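Lilell Play and Learning Store, Arnstead
Second progress report to the Esteves Fund
Shape boards, blocks and storage
Prepared by Filipa Nogueira

Period covered

This report runs from the end of our first report up to July. It covers the sorting and repair of the boards and blocks, the new storage, the trial loans, and what has been spent. The lending catalogue is reported separately by Teresa Rocha and is only mentioned where it affects the rest.

Where we had got to

At the time of the first report everything we had been given was still in the boxes it came in. Most of it came from two nurseries that had closed and one that had moved to smaller premises. We had agreed with you that the first job was to find out which boards still had their pieces, and that nothing would be lent until that was done.

That job is finished. Kelly Moura and Jaime Patrício worked through the boxes over the spring and the list now stands at 269 items, counting each board as one item and each loose block as one item. A board that has all its pieces is entered as a set, with the pieces listed under it.

The work took longer than planned. We had allowed four weeks and it took nearly seven. Most of the extra time went on matching. Boards of the same colour had been bought at different times and the openings are not all cut to the same size, so a block that looks right can be too tight in one board and rattle in another. Kelly tried every loose block in every board with an opening of that shape before entering it.

The boards

We have grouped the boards by what a child is asked to do with them.

The first group is boards with openings cut right through. The child fits a block into the hole of the same shape. The one we have used most in the trials is the thick green board with four openings: a square, a plus, a circle and an octagon. It is a useful board for us because the circle and the octagon are similar in width. Younger children often take the octagonal block to the round hole first and have to turn it and look again. The square is narrower than either of them and gives less trouble. 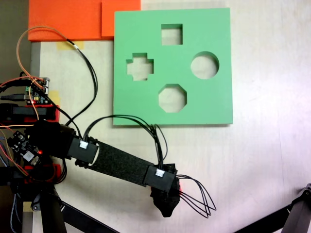

The plus has been the hardest to supply blocks for. Several of the plus blocks we were given had a damaged arm, and once an arm is chipped the block can still be dropped in but it catches on the way out. Jaime filled and sanded the ones that could be saved. The rest have been taken off the list, and replacements were ordered from Arkton along with the other spares. They arrived in good order except for one octagon that was too large for the opening, which Arkton exchanged.

The second group is boards with shallow recesses, where the piece sits on top and does not go through. These are easier for small hands and were the ones the groups asked for most. They also need less repair. The main fault was dirt in the recesses, which came off with warm water and a soft brush.

The third group is stacking and standing blocks with no board at all. Some of these must once have belonged to something, and we spent more time than we should have trying to work out what. Teresa suggested we stop looking and enter them as loose blocks, and that is what we did. The hexagonal ones are popular in their own right. They stand up well on end and the flat sides make it easy to push two together.

Marking

In the first report we said we would put printed labels on every board. We tried two kinds. The paper labels lifted at the corners after being wiped down a few times, and the plastic ones were picked off by the children in the first trial group before the end of the session. We have dropped the labels and now write the number directly on the edge of the board in dark ink. It is quick to do, it can be read when the board is lying flat, and it can be gone over again when it fades. The number on the board is the number in the catalogue.

A few of the darker boards will need a different pen, and Jaime is testing a white paint marker on an offcut. We do not expect this to hold up lending.

Trial loans

We ran 10 trial loans in the period, each lasting a fortnight. The borrowers were childminders, two parent and toddler groups and the reception class at the primary school in Arnstead. Each borrower had one board with its pieces and a small bag of loose blocks, and was asked to fill in a half-page form when they came back.

All the boards were returned. Three came back with a piece missing and in two of those cases the piece turned up later. The third, a round block, has been replaced from the spares.

The comments on the forms were mostly practical. The ones we have acted on, or mean to, are these:

The bags were too small. People could get the blocks out but not back in. We have moved to a larger drawstring bag.

Two childminders asked for a list of pieces to go out with the set so they could check before packing up. Teresa has made a card for each board with the outline of each piece drawn on it, and a borrower can lay the blocks on the outlines.

The reception teacher found the four-opening boards too easy for most of the class and asked for something harder. We have very little for that age. It is listed under next steps.

One group asked whether the boards could be lent for longer than a fortnight. We would like to keep the fortnight for now, while there are more people asking than complete sets, and look at it again in the autumn.

One parent said the boards smelt of disinfectant. We had been making the cleaning solution stronger than the bottle says, and have stopped.

Storage

You gave us £600 towards storage and we said we would use it for shelving and lidded boxes. We bought the shelving, a beige unit divided into cubbies. The unit has gone in behind the sorting table so that things can be taken down, checked and put back without crossing the room.

We changed our minds about the boxes. The lidded ones we looked at were opaque, and after a month of opening box after box to find one block Kelly asked if we could have clear ones. We went for clear plastic bins in more than one size. They hold other supplies as well as the play materials, as there is no second cupboard in the room, and being able to see what is in each one has cut down the hunting.

The larger boards do not go in the bins. They are kept flat, with a mat between the ones that have feet and the ones that do not, to stop the feet marking the board underneath. Anything waiting to be checked stays on the table until it has been tried against its card. We had one mix-up early on when a returned board was shelved unchecked and went out again short of a piece, and the rule dates from that.

There is still not enough room. The cubbies suit the bins well but they are not deep enough for the two longest boards, which are leaning against the wall behind the door at present. Jaime has measured for a single long shelf above the unit and we think it can be done with timber we already have.

A board with circular recesses, marked 4 on its edge, and one of the red hexagonal blocks, with the shelving behind:
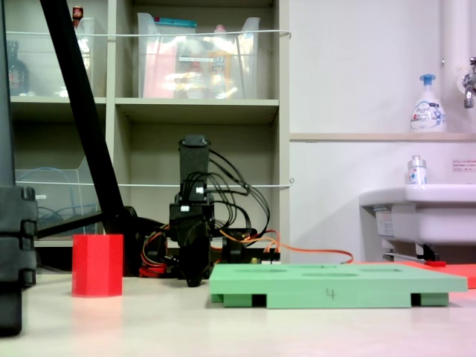
Spending

The storage money has been spent apart from £50, which we would like to keep for brackets and fixings for the long shelf. Please let us know if you would prefer it returned. The clear bins cost a little more each than the lidded boxes we had priced, but we bought fewer of them.

The spares from Arkton came out of the repairs line. That line is now nearly used up. The filler, sandpaper and pens were small amounts and Tiziana Tedesco has the receipts for all of them. She will send the full sheet with copies at the end of the quarter, laid out in the way you asked for last time.

Nothing has been spent on printing. The labels we tried were left over from another job and the outline cards were drawn by hand. If the number of borrowers goes up as we hope, we will want to have the cards printed on something that can be wiped, and that would be a new cost.

Problems and delays

The matching work ran over, as described above, and pushed the trial loans back by almost three weeks. We caught up part of this by starting with the boards that were already complete.

The sink in the room was out of use for several days while a tap was replaced and no cleaning could be done. Returned boards were bagged and kept to one side until it was working again.

We had hoped to hold an open afternoon for local groups before the summer break. It was put off, mainly so that we would not be advertising sets we could not yet lend. It is now planned for the autumn.

Next steps

Before the next report we intend to do the following.

Finish numbering the darker boards once the marker has been tested.

Put up the long shelf and move the two longest boards on to it.

Complete the outline cards. Teresa has done the boards with openings and is part of the way through the boards with recesses.

Open lending to all groups in Arnstead, beginning with those on the waiting list.

Look for harder boards for the five to seven age group. Kelly has asked two schools whether they have any they no longer use. If they do not, we may come back to you with a small request.

Hold the open afternoon. We would be glad if someone from the Fund could come, and will send the date as soon as the room is confirmed.

Contact

Questions about the boards, repairs or loans should come to me. Questions about money should go to Tiziana Tedesco, who is in the office each morning until 12.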